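Rakidach Two-Arm Bench Kit: Incoming and Pre-Use Inspection Checklist

Unit under review: Rakidach bench kit, two arms with parallel grippers
Supplier: Hauser
Site: Jukdale, small parts packing room
Trial task: boxed device unpacking and repacking
Date of inspection: November 11, 2021
Decision requested: accept for 130-hour trial, accept with conditions, or return

How to use this sheet. Mark each line OK, FIX, or N/A. A FIX in Section 1 or 2 stops the inspection until it is cleared. A FIX anywhere else goes in the comments and can be worked off during the trial.

Section 1. Power and stop circuit

1.1 Power supplies match the rating plate on each arm. OK
1.2 Stop button within reach of the operator position. OK
1.3 Stop button drops both arms, tested one arm at a time and then together. OK
1.4 Arms do not restart by themselves when the stop is released. OK
1.5 Power cords routed away from foot traffic. FIX, cleared same day
1.6 Lockout point labeled. OK

Comments: The cord at 1.5 ran across the walkway to the outlet. It was moved under a floor cover and rechecked. On 1.3, the arms sink slowly when power is cut. They do not hold position. The manual says this on page 2 but the quick start card does not, and the card is what people will read. Hauser has been asked to add it. Until then, keep hands out from under a raised gripper when pressing the stop.

Section 2. Mounting and structure

2.1 Base clamps tight, checked by hand and again with the supplied wrench. OK
2.2 Table does not rock under full-speed motion. OK
2.3 No cracks in printed parts. OK
2.4 Gripper fingers seated, screws flush. OK
2.5 Fingers close evenly along their length. OK
2.6 No sharp edges within reach of the operator. FIX

Comments: 2.6 is for the corners of the flat plates beside the grippers. They are not sharp enough to cut but will catch a sleeve. Hauser will supply edge trim. We accept this as cleared for the trial if long loose sleeves are not worn at the bench. Recheck 2.1 after the first full day. On the loan unit from April, one clamp had backed off by the second morning.

Section 3. Cables

3.1 Cables free of cuts and kinks. OK
3.2 Enough slack at full reach. OK
3.3 Cable loops do not snag on the gripper or the other arm. FIX
3.4 Connectors latched. OK
3.5 Strain relief fitted at the base. OK

Comments: At 3.3, the loop on the right arm stands high and can brush the upper joint when the arm folds back. No wear found so far. Add one tie at the midpoint and leave the rest free. Do not pull the loop tight, or 3.2 will fail.

Section 4. Work area and motion

4.1 Table clear of tools, tape, and loose hardware before power on. OK
4.2 Both arms reach the tray position in the middle of the table. OK
4.3 Arms do not touch each other in the shared area at trial speed. OK
4.4 Table surface free of damage that could tip or catch a part. FIX
4.5 Chairs and bins kept back from the far side of the table. OK
4.6 Reduced speed setting works and stays set after a restart. OK

The unpacking routine was run for 4.2 and 4.3 with a tray at center and the two black pieces to either side of it.
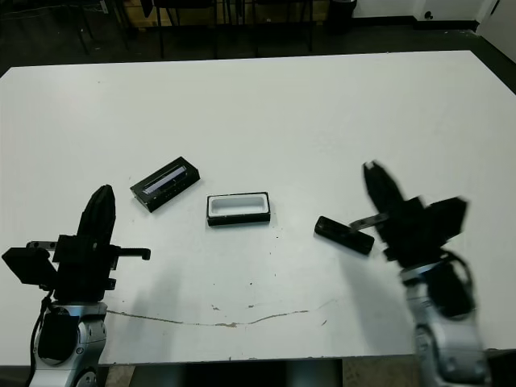
Bremon wrote back that 4.3 should be split in two. Their line passed it at trial speed and then failed it at full speed, with the arms meeting over the tray on a repack, and the single line on the form had let them sign it off. They would also like the reduced speed setting locked by password, as any operator can change it now from the main menu.

We agree on the split. The next issue of this sheet will carry 4.3a (trial speed) and 4.3b (full speed). For this inspection only the trial speed was tested, and the kit is not released for full speed. The password request has gone to Hauser.

Comments: 4.4 is the long brown mark across the operator side of the table. Cover it with a flat mat or swap the top. The small specks near the center should be wiped off before each shift. Grit under a tray can shift it enough to spoil a pick.

Section 5. Gripping and part handling

5.1 Fingers clean, no grease or adhesive. OK
5.2 Grip force set to the low preset for boxed devices. OK
5.3 Approach to the tray is slow for the last part of the move. OK
5.4 Fingertips clear the tray rim on approach. OK
5.5 Foam insert stays in the tray when the device is lifted. FIX
5.6 No marks on the device face after handling. OK
5.7 Wrist view shows both fingertips and the tray. OK

Comments: The count for this section was 247 picks on the low preset. On 5.5, the foam came up with the device several times, mostly where the insert was a loose fit in the tray. Pressing the insert down before loading the bench cured most of it. This is a packaging matter as much as a gripper one, and we do not hold it against the kit. For 5.6, inspect the device face under the desk lamp, held at an angle. Glare from straight overhead hides fine scratches.

If the fingers look uneven in the wrist view, stop and go back to 2.5. Do not correct it by changing the approach point.

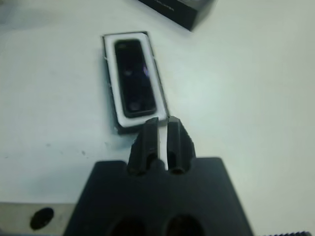 Item 5.4. Gripper fingers slightly open, tips just short of the tray.

Section 6. Paperwork and spares

6.1 Manual on hand, matches firmware version. OK
6.2 Spare fingers, one full set. OK
6.3 Spare screws and wrench in the kit box. OK
6.4 Service contact posted at the bench. FIX
6.5 Operator sign-off sheet started. OK

Comments: The contact card still shows the old service line. Replace it before the trial starts. The kit price quoted by Hauser is $3,008 with one set of spare fingers. Extra sets are quoted separately and we would want at least one more before buying.

Result

Accept with conditions. Trial speed only. Open items to work off: 2.6 edge trim, 3.3 cable tie, 4.4 table surface, 5.5 foam fit, 6.4 contact card. Repeat Sections 1 to 3 at the halfway point of the trial and file the sheet with this one.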